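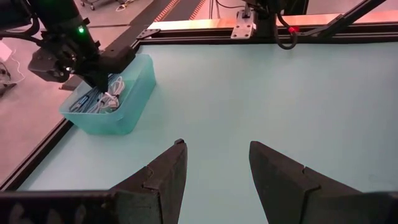
# Chapter 4: Where Does the Player Get to Stop?

I lost a whole evening of Ostura once. I'd cleared the flooded archive, sold everything I could carry, talked to the ferryman twice to get his second line of dialogue, and then my roommate tripped the breaker with a toaster. When the game came back up I was standing outside the archive with dry boots and an empty bag. I was furious! I was also, at that point, the person who had written the save system.

So this chapter is about saving. Students tend to skip it (I did, and I had a perfectly good textbook) and get to it two weeks before the deadline, when every object in the game already assumes it will live forever. By the end of the chapter you should be able to decide what goes in a save file and where in the game a save may happen, and you'll have built a small system that survives a toaster.

## Two questions that get mixed up

When somebody on a forum says "the saves in this game are bad," they may be complaining about either of two things. One is technical: the file was corrupt, or it loaded with a door open that should have been shut. The other is design: the file was fine, but the last checkpoint was before a long cutscene and they had to sit through it again. I'll call these **state** and **placement** for the rest of the book.

They do lean on each other, though. Drahomíra Bartoš, my lead on Londer, wanted players to be able to save anywhere, including halfway through a jump. Lovely idea. It meant we had to store velocity, the animation state, which ledge you'd left and whether the ledge was still crumbling. The save for one room had 133 separate values in it. After we moved to saving only when the player was standing on solid ground, the same room needed 94, and I slept a lot better.

Players barely noticed the change, by the way. What they noticed was the little icon in the corner, which we'd made too small.

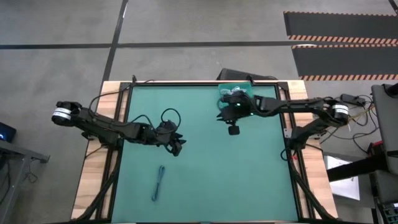
Placement is harder to test, as you need people who don't know the game. Mali Mathias ran our sessions in June and had a habit I've stolen ever since – she'd ask testers to quit whenever they felt like it, with no warning to us, and then come back after lunch. You learn a great deal from where a person chooses to put the controller down. Ours kept quitting in shops. We had no checkpoint in any shop.

## What we'll build

The running project is Stesano, the tiny top-down game you started in Chapter 2. If yours has drifted away from mine, that's fine, but check that you still have:

- a player with a position and an inventory
- at least one door that remembers being opened
- one enemy that stays defeated

We'll write the save to a plain text file first, so you can open it and read it (and cheat, which I recommend). Then we'll change the format on purpose and try to load an old file, and watch it fall over. Version numbers come in at that point, and I promise they'll make more sense once you've been annoyed.

## Before you read on

Pick a game you know well and play for a while with a notebook open. Write down every place the game saves for you, and every place you wished it had. Then quit somewhere awkward, load it again, and look for anything that moved. Šimek is a good choice if you own it, as its guards go back to their posts on every load and you can plan a whole heist on that.

Keep the notes. You'll need them for Exercise 4.1, where you draw the save points onto a map and swap maps with a classmate.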